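Posted in July by Solomiia Sydorenko
Filed under: Workbench, Robots, Things That Broke

The arm stopped letting go on Friday, a bit after lunch. I'd been running the snack job at the Plulville unit since the morning, the same job I've been running for weeks. Pick an item, put it on the tray, go back for the next one. It had done 148 picks with two drops, both of them my fault for leaving something too close to the edge. On the next one it closed and stayed closed.

The screen said the gripper was open. I want to put that near the top because it cost me most of the afternoon. The command had gone out, the position came back as fully open, and the fingers were shut. I restarted the control program, which we call Gomer, and it came up cheerful and reported the same thing.

The items that day were the usual awkward ones. Chocolate bars in shiny wrappers, small black boxes, jars lying on their sides in a clear organizer, foil packets in a basket. Clear plastic gives the wrist camera a lot of glare and I've had bad grasps from that before, so I spent an hour on the lighting and the camera settings. That was wasted time. The camera has nothing to do with whether the fingers open.
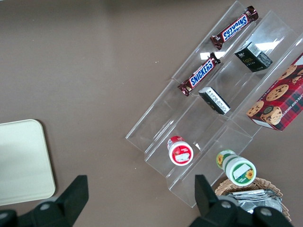

Jankauskaitė read my notes that evening and wrote back that I should stop looking at the camera and ask where the position number comes from. If the sensor sits on the motor side, it tells you what the motor did and nothing about the fingers. Check the coupling before you check anything else, and take the power off first.

The last part was fair. I had been prying at the fingers with the power on. The motor was still getting commands, and if the coupling had caught while my thumb was in there, it would have closed on me. I know better. There's an emergency stop within reach of the chair and I didn't press it, as the arm wasn't moving and I had got it into my head that a stuck gripper was a safe gripper.

With the power off and the cover open it took five minutes to find. The set screw on the motor coupling had backed out and the shaft was turning inside the collar. It held just enough to close, then slipped on the way back. I cleaned the flat on the shaft, put the screw back with thread locker, and painted a line across the joint so I can see if it creeps again. The old screw had no thread locker on it at all. I bought this gripper second-hand from a shop in Nandby for $479, and I never opened it up when it came. I should have.

After that I ran 60 open and close cycles with nothing in the fingers, watching the paint line. It didn't move. Then I went back to real items, and the one I use for checking grip force is a sandwich in plastic film. It's soft, it's slippery, and the bread shows you right away if you're squeezing too hard.
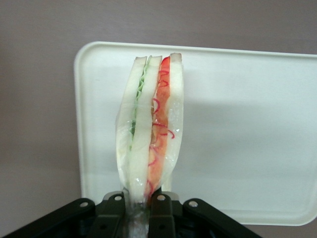

Wrapped sandwich held by the base, tray behind.

The force setting still needs work. I had nudged it up earlier in the month to stop jars slipping, and I now suspect the slipping was the same loose coupling. I've put it back to the old value and will see how the jars go.

Changes so far: power off before hands go near the fingers, every time, even for a wrapper. Gomer now compares motor current against position when it opens, and halts if the motor is turning with no load on it. It's a crude check and it has already given me one false stop. The paint line gets looked at each morning before the first run.

I still don't have a sensor on the fingers themselves. If anyone has fitted one to a cheap parallel gripper without the cable getting chewed up in the linkage, please send me a note.

Contact | © Solomiia Sydorenko | Back to top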